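Pitbridge Shared Kitchen
House meeting -- minutes
2022-05-01

Present: Myfanwy Pritchard (chair), Konrad Kaufmann, Jagadeesh Sastry, Cường La, Rupert Bühler (minutes, typed fast, sorry)
Apologies: none received

1. Last minutes
Agreed. Konrad wants "sponges" corrected to "sponge holders" under item 4. Done.

Matters arising: drawer labels still not printed. Jagadeesh has the label maker at home, will bring. Tap washer ordered from Aebischer, no delivery date given. Myfanwy to chase.

2. Cutlery cases
Main item, took most of the time.

Background for those who missed April: we bought travel cutlery cases so people would stop walking off with the kitchen forks. Worked, sort of. Then the cases ended up everywhere -- on the windowsill, under the kettle, in the bread drawer. Lids with no bottoms. Cường found a set in the compost caddy.

Trial since last meeting is the yellow tray. Cases go in on the long edge, side by side, like files. No stacking flat. Rule is you take one out and put it back in the row, same way up. Colors mixed, we did not try to sort by color and Myfanwy does not want to start. Teal, mint, black, a cream one, light gray.
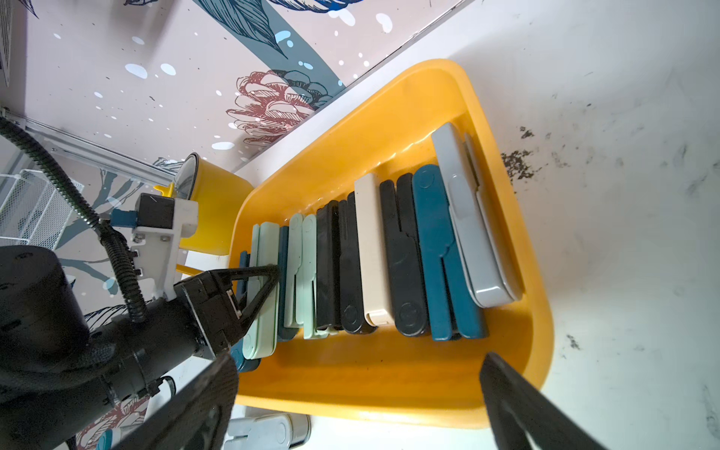 Konrad: fine as far as it goes, but if they're packed that tight you pull one and two come with it. He would sooner have fewer in the tray and the spares in the cupboard.

Discussion. Jagadeesh says tight is good, they hold each other up, take a few out and the rest lean over. Konrad says let them lean. Myfanwy asked if anyone had in fact dropped one. Konrad had. Twice.

Tried it at the table with a chopping board as a divider. Too thick. Cường suggested a bent piece of card, Rupert suggested a bookend. Bookend to be tried.

Also raised:
-- the cases with the round logo on and the ones without are different sizes. Gray one is tall. It can stay as long as it goes at an end
-- people putting cases away wet. Dry the inside, leave it open on the rack a while, THEN close it
-- write your name on tape, not on the case. The marker dosn't come off
-- anything unclaimed after 30 days goes in the shared pile

Agreed: tray stays. Review next time.
ACTION: Rupert to bring bookend. Cường to put up a short notice re drying.

3. The corner table
Myfanwy reported. Papered panels are up, the bullfinch and pinecone pattern, and are staying up. Konrad repeated that it is a winter pattern and it is May. Noted. Myfanwy said he was free to buy the next roll.

Paper is from Prurnness, end of line, so no more to be had if it tears. Please don't tape things to it. Wipe with a barely damp cloth, no spray.

Baskets: black slotted one hanging off the rail at the back, white wire one cable-tied on the left. Question of what each is for. Long-ish. Settled on black basket for clean cloths and the white one for small bits that belong to someone. Neither is for food wrappers.

Also cans. If you brought a drink to the table, take it away with you.

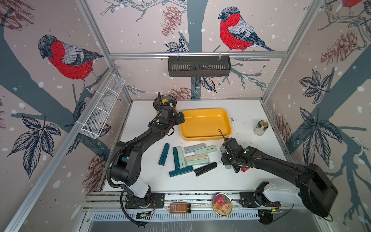 Cường asked whether the white basket could come down a bit lower, he can get at it but his mother can't when she comes for the baking afternoon, and things at the bottom of it never get looked at by anybody.

General agreement. It's on cable ties so no great job. Jagadeesh has ties. Lower it a hand's width and see. Konrad would like the sharp ends trimmed this time.

Table top. White, shows everything, scuffs and smudges mostly. Myfanwy tried baking soda on a test patch, got some of it off. Rest may be permanent. Rupert asked about a mat. Price from Urnutis came back at 33 for the size we need, 100 if we want it cut to fit. Nobody wanted the 100. Left for now -- crumbs and specks to be brushed off at end of each session, brush hangs by the sink.

ACTION: Jagadeesh, basket. Myfanwy, try the soda again on a bigger area.

4. Second tray
There's more than one yellow tray now. Konrad thought the other was for lids. Cường thought tea towels. Myfanwy said it was meant as a swap so one can be washed while the other's in use, which is what we said in April, see minutes.

So: swap. Lift cases out, wipe tray, dry it, cases back in. Wipe the table under and next to it at the same time, drips get left there and then it goes sticky.

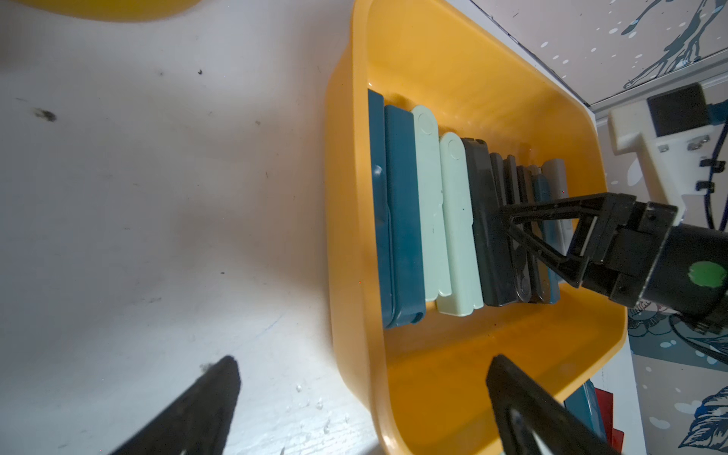

Photo: Pitbridge Shared Kitchen

Rota for tray washing: Konrad first, then Cường, then Rupert, then Jagadeesh. Myfanwy exempt as she does the fridge. If you can't do your turn, swap with someone, don't just skip it.

Jagadeesh asked do the cases themselves get washed on the rota. No. You use it you wash it. Shared pile gets done by whoever is on tray.

5. AOB
-- Fridge: 3 open jars of the same mustard. Use one up before opening another
-- Back door sticking again, lift and push
-- Konrad's good colander still missing. Big handles. He would like it back, no questions
-- Key for the tall cupboard is on the hook agian

Next meeting: end of May, same place. Myfanwy to send round a time. Konrad bringing cake.

Minutes: R. Bühler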